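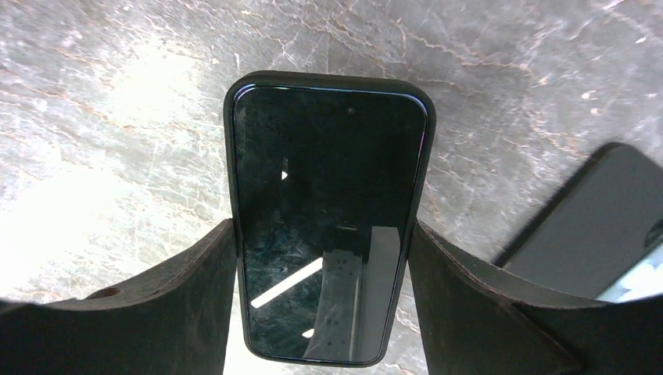 Galerie: Was wir uns für die Greiferzelle anschaffen (und was nicht)

Das dunkle Handy in der schwarzen Hülle ist inzwischen unser meistgegriffenes Teil, hochkant zwischen zwei Fingern, Display aus. Wer bei uns einen Kostenvoranschlag für Greiferfinger liest, sollte immer so ein Handy vor Augen haben. Genau dafür geben wir das Geld nämlich aus.

Kurz zu mir und zur Seite: Ich kümmere mich bei Grikmont um die Anschaffungen für die Werkstatt, wir nehmen gebrauchte Telefone und Tablets an, prüfen sie und machen sie wieder verkaufsfertig. Ein Teil der Handgriffe soll an den Roboter gehen, und seit dem Frühjahr sitze ich deshalb über Angeboten, Lieferzeiten und einer Tabelle, die mittlerweile mehr Reiter hat, als mir lieb ist. Weil mich ständig Leute aus den anderen Standorten fragen, was denn nun bestellt ist, schreibe ich es einmal hier auf. Die Galerie wächst mit, sobald die nächsten Lieferungen da sind.

Finger und Backen

Angefangen habe ich mit den Fingern, und das würde ich jederzeit wieder so machen! Alle reden über den Arm, die Reichweite, die Traglast -- und dann kommt der Greifer als letzte Zeile ins Angebot, irgendwo zwischen Kabelsatz und Versand. Bei uns hängt aber fast alles daran, ob die Backen an einer Handyhülle halten, ohne das Glas anzufassen. Griff an den Längsseiten, untere Hälfte, oben bleibt das Gerät frei. So haben wir es in die Anfrage geschrieben, mit einer kleinen Skizze von mir, über die im Büro herzlich gelacht wurde.

Ein Paar Ersatzbacken kostet uns bei Albers 155 Euro. Klingt nach wenig, aber Backen sind Verschleiß, und Verschleiß gehört ins laufende Budget und nicht in die Investition. Das habe ich beim ersten Entwurf falsch einsortiert und durfte die halbe Tabelle umbauen. Im Plan stehen jetzt 6 Paar für das erste Jahr. Wenn es am Ende weniger sind, freue ich mich, und wenn es mehr werden, weiß ich wenigstens, wo ich es buche.

Was ich außerdem gelernt habe: immer fragen, ob die Backen einzeln lieferbar sind. Bei Grelell gab es sie nur zusammen mit dem kompletten Greifer, und damit war das Angebot für mich ziemlich schnell durch, obwohl die Leute am Telefon wirklich nett waren.

Kamera am Handgelenk

Die kleine Kamera sitzt direkt am Greifer und schaut an den Fingern entlang auf das Gerät. Sehr weitwinklig, am Rand biegt sich alles, daran muss man sich gewöhnen. Ich wollte zuerst eine teurere mit weniger Verzeichnung, aber Ratree Yimyam aus der Technik hat mir das ausgeredet: Für das, was wir damit vorhaben, reicht die Auflösung, und die Differenz stecken wir lieber ins Licht.

Und Licht ist bei Handys wirklich ein Thema. Schwarzes Glas spiegelt einfach alles, auf dem ausgeschalteten Display liegt ein langer weißer Streifen schräg von links unten zur Mitte, dazu graue Flächen und ein paar helle Punkte. Versucht da mal, einen Kratzer von einem Reflex zu unterscheiden! Im Budget steht deshalb jetzt eine diffuse Flächenleuchte samt Halterung und Blende. Die hatte ich am Anfang überhaupt nicht auf dem Zettel.

Unterlage

Heller Stein mit rotbraunen Adern ist hübsch, für die Bildauswertung hätte ich aber gern etwas Langweiligeres. Mein Favorit ist eine matte, einfarbige Matte, leicht rutschhemmend, antistatisch. Drei Muster liegen bei mir im Regal, zwei davon riechen nach Fahrradschlauch. Bestellt wird, sobald die Nasen sich geeinigt haben.

Der Arm selbst

Gekauft ist noch keiner, und das bleibt bis November auch so. Wir mieten bei Brukanach, die Monatsrate liegt bei 1796 Euro, Wartung inklusive, Schulung leider extra. Ich habe lange hin und her gerechnet. Beim Kauf würden wir über 36 Monate abschreiben, und so weit kann ich bei unseren Stückzahlen gerade schlicht nicht schauen (wer es kann, bitte melden, ich bringe Kuchen mit). Die Miete lässt sich zum Quartalsende kündigen oder in einen Kauf umwandeln, ein Teil der Raten wird dann angerechnet. Lasst euch so etwas unbedingt schriftlich geben, im ersten Vertragsentwurf fehlte die Klausel komplett.

Kleinkram, der gern vergessen wird

Übungsgeräte zum Beispiel. Ihr braucht Handys, die auch mal runterfallen dürfen, und zwar mit und ohne Hülle, schmale und breite. Dazu ein Satz Hüllen, Reinigungstücher ohne Ende -- Schlieren auf dem Glas machen jede Auswertung nervös -- und eine Kiste Schrauben in genau der Länge, die gerade niemand im Haus hat. Ich plane dafür einen eigenen Posten ein und nenne ihn schlicht "Sonstiges Zelle". Die Buchhaltung mag das Wort Sonstiges nicht, aber wir haben uns arrangiert.

Als Nächstes kommen hier die Leuchte und die neue Matte dazu. Wer die Tabelle als Vorlage haben möchte, schreibt mir kurz, ich schicke sie ohne unsere Preise rum.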